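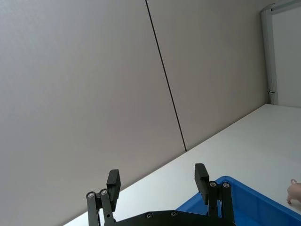

Kirstin Menzies: Before we look at the import, please open the CSV file in a plain text editor, not in a spreadsheet, and tell me if the zip codes still have the zero at the front. A spreadsheet can remove the zero only by opening and saving the file, and then Gezer never had a chance to read it correctly.

Status: Solved
Subject: Zip codes lose the first zero after import from Pavlow, labels are wrong
Opened by: Ximeng Shen, Sorkoneck
Opened on: 15 Jan 2024
Area: Customers / Import / Label printing
Priority: Normal, changed to High by the customer

Original report

Hello,

We are a small mail order shop for tea and dried herbs. For many years we kept our customers in Pavlow, and now we move them to Gezer. The export from Pavlow is a CSV file with 917 rows and one heading row. The import finished with a green message and no warning, and Gezer shows 917 customers.

When I printed the first labels I saw that a customer in Boston has the zip code 2116. It must be 02116. Then I looked at other customers in Massachusetts and New Jersey and it is the same with all of them. I made a filter for zip codes with four digits and it found 51 customers. All other addresses look correct to me, also the ones in Canada.

The post office may still deliver such a parcel, but I do not want to send it like this. Our next shipping day is in two days. I can correct the addresses by hand if it must be, but I prefer to understand the reason, because we will import the list of wholesale customers later this week.

What I already tried:

Imported the same file again with "Update existing customers" switched on. No change.
Changed the browser. No change.
Changed one zip code by hand in the customer page. I typed 02116, pressed Save, and after the page loaded again it was 2116.

The last point surprised me most. It seems that the file is not the only problem.

Best regards,
Ximeng

Reply from Ximeng Shen

Thank you for the quick answer. I opened the file in the text editor as you wrote. The zeros are there. I copy two lines with the names removed:

C-0388;Boston;MA;02116;US
C-0391;Newark;NJ;07102;US

I must also say that I did open the file in a spreadsheet once, on Friday, to look at the column names. But I closed it without saving. To be safe I made a new export from Pavlow and did not touch it with any program. The new file has the zeros too.

I then imported the new file as a test into an empty customer group. In the preview the zip code is 02116. After the import it is 2116. So the preview and the result are different.
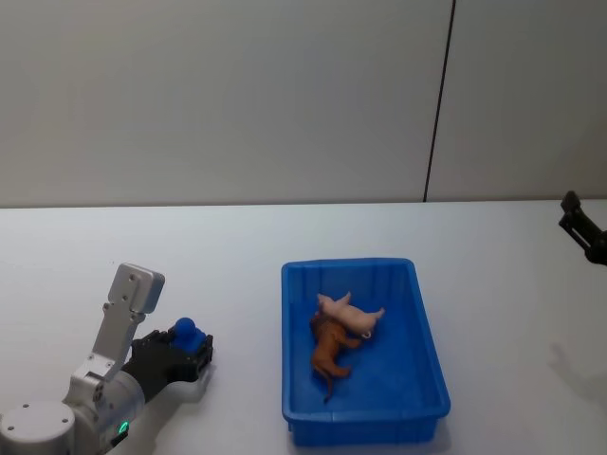

Attachment: white table and pale wall, with a dark seam in the wall on the right.

Reply from Kirstin Menzies

Thanks, Ximeng, that helps a lot. The preview reads straight from your file, and the customer page reads from the database, so if they disagree the change happens at the moment of saving. Your test with typing by hand points the same way.

Could you go to Settings, then Customer Fields, and look at the line for the zip code? I need two things from it: the name of the field and what is written in the Type column.

Reply from Ximeng Shen

The line says:

Name: PLZ_ZIP
Type: Number
Created by: Import

There is also a second line, called "Postal code", with the type Text and "Created by: System". This one is empty for all customers. I did not know that it exists. The column in Pavlow was called PLZ_ZIP because the program was set up by a former colleague in this way, and I believe I clicked "Create new field" in the import window when it asked me what to do with the column.

If I understand it correctly, Gezer saw only digits in the first rows and decided that it is a number. But our Canadian customers have letters in the postal code, for example K1A 0B1. Why are they correct?

Reply from Kirstin Menzies

You found it. A number field can't hold a zero at the front, so 02116 becomes 2116 each time it is saved, by import or by hand.

The Canadian addresses: please look at one of them in the customer page and check if the postal code is in PLZ_ZIP or somewhere else. I suspect it went to the notes line of the address, which also prints on the label.

Reply from Ximeng Shen

You are right. It is in "Address line 3". On the label it looks good, so I did not notice. This would have been a second problem for us later, when we make the customs form.

I would now like to do the following, please tell me if something is wrong with it:

Export a backup of all customers from Gezer.
Start the import again with the new file from Pavlow.
In the mapping window, choose PLZ_ZIP from the left side and "Postal code" from the right side, and not create a new field.
Empty "Address line 3" for the Canadian customers.
Delete the field PLZ_ZIP. 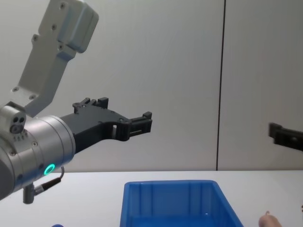
Can I keep the orders which are already connected to the customers if I run the import again?

The orders stay connected as long as the customer code (C-0388 and so on) is mapped to "Customer number" and "Update existing customers" is on. Don't delete the customers first.

Reply from Kirstin Menzies

Your list looks good. I would make one change in the order: check the result before you delete PLZ_ZIP, as a deleted field can't be brought back from the settings page. You can hide it first.

For the wholesale list, an import file may have up to 1,000 rows. If yours is longer, split it and keep the heading row in each part.

Log of the second import (Ximeng)

Backup made and saved on the office computer and on a USB stick.

Import started with the mapping as described. Message: 917 rows read, 917 customers updated, no customers created. The orders of C-0388 are still there. I checked a few more, also good.

Field "Postal code" is filled for all customers. Filter for four digits: no results. Canadian codes are now in the correct field. The US codes in the long form with 9 digits also came through with the hyphen, which I was a little afraid of.

"Address line 3" cleaned by hand. Two customers had a real text in this line (one is "ring at the side door"), so I am glad that I did not empty it with a bulk action.

PLZ_ZIP hidden, not deleted.

Then I printed a test page with the Prusska label printer and the old zip code was on the label again, 2116. In Gezer the customer page was correct in the same minute. I turned the printer off and on. I emptied the print queue on the computer. I printed again and got the same label.

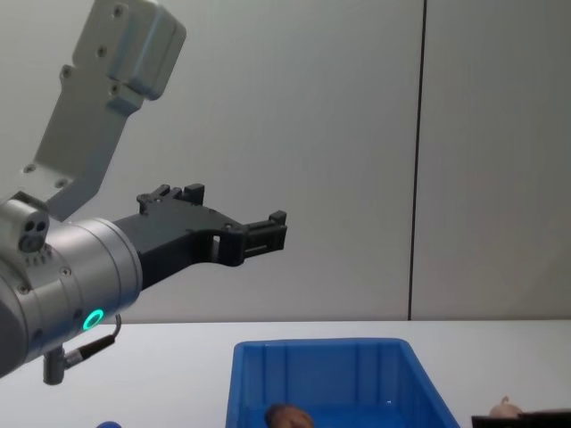 After lunch I looked into the label template and found the reason there. The template had a placeholder with the old field name, {PLZ_ZIP}, because I made the template on the same day as the first import and picked the field from the list. Hiding a field does not stop the template from using it. I changed the placeholder to {postal_code}, saved the template, and printed the label for C-0388 once more. It shows Boston, MA 02116.

The packing slip has its own template, and it had the same mistake. I corrected it as well. The invoice template is the standard one and was fine.

Reply from Kirstin Menzies

Good catch with the template. I should have asked about it. I have passed on a request that the settings page should show a warning if a hidden field is still used in a template. I can't promise a date for it.

Is it okay if I close the ticket?

Reply from Ximeng Shen

Please leave it open until tomorrow. I want to print the labels for all 51 customers and compare them with Pavlow first.

Reply from Ximeng Shen

All 51 labels are correct. One of them has a wrong street number, but it is also wrong in Pavlow, so it is our own mistake and I will call the customer.

The wholesale list is imported too, with the mapping to "Postal code" from the beginning. I deleted PLZ_ZIP now. You can close the ticket. Thank you for your patience and for the clear answers.

Ticket closed by Kirstin Menzies
Reason: Solved, field mapping and label template corrected
Related help pages: Mapping columns during import; Field types; Placeholders in label templates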